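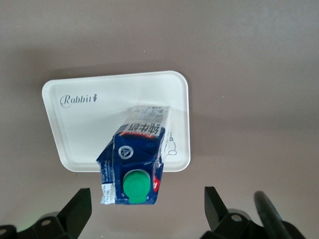

Segmenting a teleoperated carton-to-tray episode

Skivis reads two arm streams and one wrist stream. Before training, split each episode into phases.

1. Open the episode in Skivis and load the fixed view alongside the wrist view.
2. Mark a boundary wherever the gripper command changes and holds for 11 frames.
3. Label the arm that isn't moving as idle — don't trim it, or the action vector changes length.
4. Drop segments shorter than 7 frames.
5. Export, then train for 2,000 steps as a check.
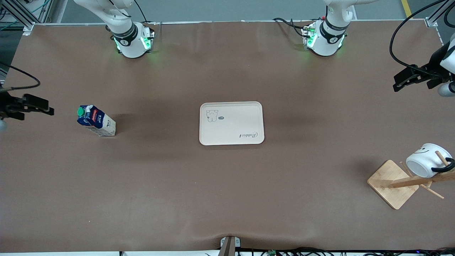 Fixed view: carton, empty tray and mug tree between the two arms.

If phase labels drift, re-export with the hold set higher.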